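**Serving tray** (also tea tray, lap tray, in some areas just "the carrier"). Flat or shallow item with a raised rim, used for moving food, drink and crockery from one place to another. Found in homes, canteens, hospitals, cafes. Usually rectangular, also round or oval.

## Name

Older English spellings vary. In the Plalness dialect a small tray is a *hander*, a large one with two grips a *full hander*. Word still used by older speakers, mostly for tea.

## Shape and parts

- **Bed**: the flat part. Plain, patterned or printed.
- **Rim**: the raised edge. Low on snack trays, higher on butler's trays.
- **Grips**: cut-outs or fixed handles. Many small trays have none and are held by the rim.
- **Feet**: on bed trays and lap trays, sometimes folding.

Rounded corners are easier to wipe and chip less. Square corners were common on older wooden trays, where the sides were jointed, and crumbs collect in them.

## Materials

Wood first, then lacquered wood and papier-mâché, then tinplate. Silver for those who could afford it. Plastics came into everyday use in the twentieth century and took over most of the cheap end of the market. Melamine is hard and takes print well but shouldn't go in a microwave. Polypropylene is lighter, bends a bit, scratches sooner. Bamboo fibre trays are a later arrival and vary a lot in quality.

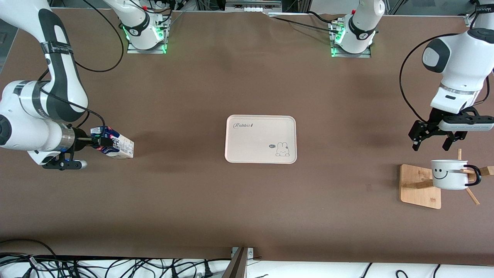
Non-slip coatings are a seperate matter. Either a rubbery layer over the whole bed or a loose mat cut to fit. The coating wears off in the dishwasher, the mat gets lost.

## Manufacture

Plastic trays are pressed or injection moulded. The Itus works at Plalness ran 4 presses at its busiest and made 16 patterns, most of them for canteens. Its compartment tray, pattern 751, stayed in the list longest and is the one collectors ask for. Pekier, a rival firm, sold a thinner tray with a rolled rim that stacked closer, so a school kitchen could keep 300 in one cupboard. Both firms bought in their printed designs.

Papier-mâché trays were built up in layers over a former, oiled, baked, then painted. Slow work. Good ones are light and suprisingly tough, but damp gets in at any chip and the layers lift.

## Use

*Tea service.* Pot towards the carrier, cups at the far side, milk in the middle. Cafe staff load from the centre outwards and unload the other way round, to stop the tray tipping.

*Canteens.* One tray per person, slid along rails. Rail width decides tray width, so a canteen that changes one has to check the other.

*Bed trays.* Legs or a bean-bag base. See **Lap tray**.

*Display.* Decorated trays are hung on walls or stood on dressers. The Makokha collection is mostly tin, with advertising on the bed, and opens to visitors in October only.

## Care

Wood: wipe, dry, don't soak. Tin: same, and keep off salt. Melamine: dishwasher safe as a rule, stains from tea and turmeric, bicarb paste shifts most of it. Never scour a printed bed, the design goes before the stain does.

## See also

Coaster; Dumb waiter; Lap tray; Tea trolley

*Last revised 30 April 2020. Section on lacquer still needed.*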